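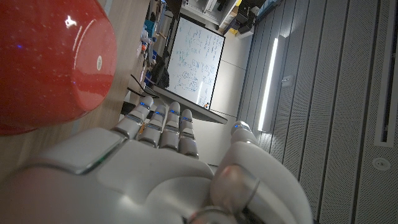
Notes from the room tidy-up meeting, December 2019

Present: Jianhua Tan, Milan Declercq, Gráinne Ó Dálaigh, Yichen Guo and me (Jinlong Hou, typing as fast as I can, so forgive the spelling). Apologies from the Storkow people.

1. Cups on the desk
We spent far too long on this one! Gráinne wants cups off the wooden desk altogether. Milan likes his tea where he works, and so do I. We settled on this — a cup can stay if it has a label on it, like the red one, and anything without a label goes to the kitchen at night.

2. Whiteboard
The blue notes and equations stay up until Yichen has copied them out (she says she needs the little circle diagrams most of all). After that we wipe the whole thing and start fresh. Markers go back in the tray, please.

3. Far edge of the desk
The blue containers and the rest of the supplies have crept along there again. Jianhua will sort through them and find a home for the black cables. Budget for shelves is $41, so don't get excited.

4. Floor and surfaces
Milan asked if we could put a mat over the metal grating, and I was all for it, but Gráinne worries about people tripping on the edges.

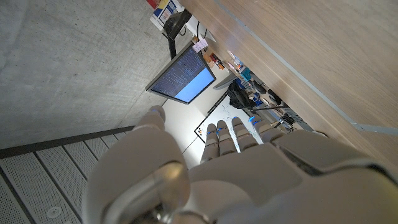 So no mat for now. The gray concrete has a few light scratches, and we agreed to leave those alone — Ollard quoted us for a polish and it was way over what we have. The light wood just needs a wipe with a soft cloth. I said I'd do it.

5. Anything else
Yichen would like 30 minutes for tidying at the end of each month. Everyone said yes, some louder than others. We look at it again in April.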